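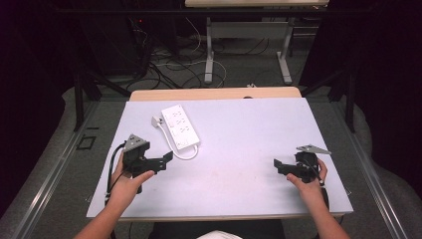 White power strip and its cord on the board, plug to the left.

Murnari Desk Cords: notes for people using this set

Welcome, and thank you for taking an interest in something as humble as a power strip on a table! Murnari is a collection of short recordings about getting cords in order on a work surface: straightening them, coiling them, laying the plug where a person can find it again. Release 3 has 2,087 recordings, and 88 of them are set aside for testing. Please keep those 88 apart if you can, as it makes comparing notes so much easier for all of us.

What you will find inside

Every recording has a folder of its own with the pictures and a small text file. The text file says which cord was used, what the goal was, and whether the person at the table felt it came out well. We kept the untidy endings too (a coil that springs open again is still a coil somebody tried to make), and they are marked "loose" in the result column.

The Wimberg list of cord names is in cords.txt. Older folders use the Skála names, which were longer and, I'm sorry to say, spelled three different ways. 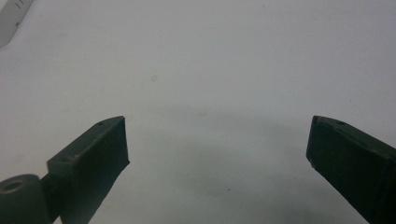

so if you search by name, please go through cords.txt first and you will save yourself an afternoon. Names are all lower case now, with no spaces, and the length of the cord in centimeters comes last. The longest one we own is 230, and it is a stubborn thing that remembers every bend it was ever given.

Known problems

A few folders from August list the same cord twice. The pictures are fine and only the text file needs fixing. The plug column is blank for everything that came over from Plarnix, and I am filling it in by hand in the evenings, a little at a time.
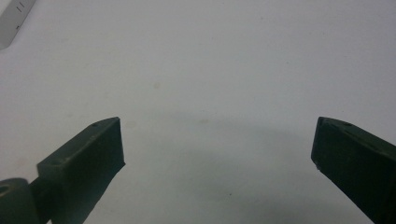 Murnari Notes, Issue 3

Corrections and questions

Write to Marek Tichý with the folder name and a line or two on what looks wrong. Small things are welcome, even a typo. If you sort the cords into your own groups, I would love to see how you did it, and I'll gladly add your list next to ours with your name on it.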